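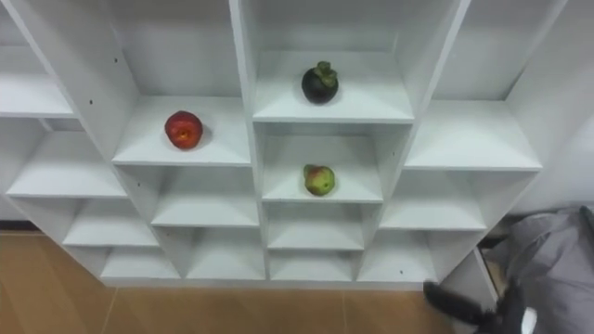
Figure 7.1 Fruit in the cubby shelf, with the gripper at lower right.

Chapter 7
Reaching into a Shelf

Up to now your arm has worked over a flat table, with all the air in the world above it. You found a block, came straight down, closed the fingers and lifted. If you finished the Chapter 6 project you have probably done that so many times that it feels easy, and good for you! Now we take away the open sky. A shelf has a roof, a floor, two sides and a back, and the arm has to get in and out through the front without touching any of them.

This is my favorite part of the whole build. It is the point where a homemade arm starts to do the kind of job you might want done in a kitchen or a pantry, and it needs no new motors. Everything in this chapter runs on the arm you already have, plus some shelving, a few pieces of fruit and a fair amount of measuring.

Why fruit? Blocks are forgiving. They have flat sides, and they stay where you put them. A mangosteen is round and glossy, with a thick green calyx on top that changes how much headroom you need. A small apple sitting close to the front edge of its shelf asks for a different approach from one placed farther back, and if you nudge it the wrong way it may roll out onto the floor. Buy a few spares.

White shelves are a good place to begin. Dark purple and red stand out against them, so the color finder you wrote in Chapter 4 should need only small changes. A green apple with a red blush is harder, and we will spend most of Section 7.3 on it.

The group at the Stalville shared workshop, where much of this book was tested, spent most of March on this one problem. Myrto Margaritis wrote the first version of the approach planner, which she named Sima, and ran it 103 times before she was happy with the way it backed out of a compartment. Her log is printed in Appendix C with all the failures left in. Read it before you start tuning your own planner. Run 34 alone will save you an evening.

What you will do in this chapter

7.1 Measure one compartment and build a model of it in software
7.2 Choose an approach line that keeps the wrist clear of the shelf above
7.3 Find fruit of mixed colors under even light
7.4 Close gently on a round object
7.5 Back out, then turn

Before you begin

Fix the shelving to the wall. Check the full reach of your arm with the power off by moving it by hand to each corner compartment you plan to use. If your arm wears a fabric sleeve, look at how the folds bunch when the elbow bends, and allow for that extra width in your model. Hubert Oberholzer forgot the sleeve in his first model and was 16 millimeters short on one side, which he found out with a loud scrape.

Warm-up

Put one piece of fruit in a compartment at a comfortable height. Park the gripper well away from it, low and to one side. On paper, draw the path you think the fingertips should follow, first from the side and then from above. Mark the spot where the wrist crosses the front edge of the shelf. Keep the drawing, because you will lay your planner's path over it at the end of Section 7.2.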